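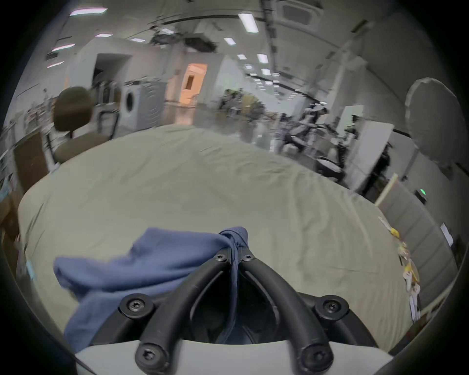 The blue cloths, and what I've learned about folding them

I have been meaning to write about the blue cloths since October, when a friend asked me what on earth I'd been doing with my evenings and I said "folding," and she laughed and then saw that I meant it. So this is a post about folding. If you came for the bread one, it's still on the way, I promise (the starter and I are not on good terms at the moment).

Some of you will remember that I bought a big bundle of cotton cloths when the tea room in Plotham closed down. I went in for a cake stand and came out with two bags of table linen and no cake stand. There were 104 cloths in the bags, all of them once napkins, I think, though a few had clearly been demoted to drying dishes somewhere along the way. They had been balled up in those bags for who knows how long, and they smelled like the back of a cupboard, and I loved them right away.

The color is what got me. It's a quiet sort of medium blue, a little dusty, and the creases go a shade darker so that even a crumpled one looks like something you'd want to paint. I have tried three times now to match it in yarn and I can't. There's a wool from Londari that comes close in the evening and then goes purple on me in the morning, and I've given up and made a hat out of it.

Washing first, or you'll be sorry

I washed them in small loads on warm, with plain detergent and no softener. I know people have feelings about softener. Mine is that it makes cotton napkins slide off your lap and stop soaking anything up, and a napkin that won't soak anything up is a decoration. The first rinse water came out the color of weak tea, so I ran them again, and the second time it was fine.

Then I made the mistake of leaving a load in the machine overnight. If you have ever done this with cotton, you know. They dried in twists, like the ends of candy wrappers, and I spent a whole evening picking at them. What works is taking each one out while it's still damp and giving it a good hard snap, the way my grandmother did on the back step (she could make a pillowcase sound like a firecracker). It takes a minute longer and saves you I don't know how much ironing.

The green sheet

I should say something about the sheet, which has turned out to be the most useful thing in the whole business. It's an old one of mine, a pale sage green, and it was on our guest bed for years until the elastic gave out. I put it down before I do any sorting at all. The blue shows up against it so nicely that you can find the corners without hunting for them, and a loose thread or a stray hair has nowhere to hide. When I tried the same job on my dark tablecloth I kept losing the hems, and by the end of the evening I was squinting and cross and blaming the lamp.

The sheet has its own wrinkles, and no, I don't iron it. I thought about it once, with the iron hot and everything, and then I thought about the size of it and made a cup of tea. It only has to be clean and more or less smooth. I do give it a tug at the sides before I begin, since a thick fold underneath will print itself right into a damp napkin and then you're back where you started.

Good light matters too, much more than I used to think. I did the first lot under the kitchen bulb and missed a gravy stain you could have seen from the road. Do your sorting in the brightest spot you can find. You'll find every mark, which is a bit humbling, but at least you find them before your guests do.

How to get a flat square out of a crumpled lump

My husband thinks this section is unnecessary. He also folds towels into a kind of burrito, so I'm going ahead.

Take hold of the lump anywhere at all and lift it. Don't grab a fistful, just a pinch, and let the rest hang. Gravity does a surprising amount of work if you let it, and in a few seconds most of the cloth has tumbled down out of its bunch and you can see an edge somewhere. Run your other hand down that edge until you reach a corner. Keep hold of the corner, let go of your first pinch, and do the same again along the next edge. Now you've got two corners and a cloth that hangs straight, and you can lay it down on the sheet from the far side toward you, like spreading a blanket at the beach.

The knotty ones are slower. If a cloth has dried twisted, pulling on it only makes it tighter, and I have the pulled threads to prove it. Set it down and loosen it from the outside, a fold at a time, and mist it with water if it's being stubborn. I keep a little spray bottle from Zalteleo for this. It used to hold something for cleaning glasses and it has the finest mist of anything I own.

Once the cloth is flat, smooth it from the middle out with the side of your hand. Line up the hems and not the corners! I did it by the corners for years. But old napkins have been washed so many times that hardly any of them are still square, and if you go by the corners you get a little pucker in the middle that no iron will talk down. Go by the hems and let the corners be slightly off. It bothered me for the first dozen or so and then I stopped seeing it.

I fold in half, then in half again, and then into thirds, with the hem on the inside. That gives a long narrow packet that stands up in a drawer. My sister-in-law does hers in triangles for the table, and they look beautiful, and they fall over.

The ones that didn't make it

Some of them were too far gone to sit at anybody's place at dinner. A few had worn through at the fold, and there was one with a scorch mark in the perfect shape of an iron, which I felt bad about on behalf of whoever did it. I cut those down for dusters. The better scraps have gone into the bag for the quilt that I have been going to start since before we had the dog.

If you have a scorch mark that's only light yellow, it's worth trying a soak in cool water and then laying the cloth out in the sun. I rescued a handful that way. The brown ones you can't do anything with, so don't wear yourself out.

Where they live now

The good ones are in the long drawer under the window, the drawer that used to hold takeout menus and dead batteries. I lined it with leftover wallpaper from Hughes, the shop on the corner with the wonderful bin of roll ends, and every time I open it I get a small thrill at all that blue standing in rows. We use them every day, too. I had a notion of saving them for company, but we don't have that much company, and it seemed a shame for them to sit in the dark again after all those years in a bag.

I still have part of the second bag to get through, a few cloths an evening with the radio on and the dog lying on whichever bit of the sheet I need next. If any of you have a trick for getting candle wax out of cotton, please leave it in the comments. I've tried the brown paper and the warm iron, and it got most of it, but there's a ghost of a spot on three of them and I'd really like to save those.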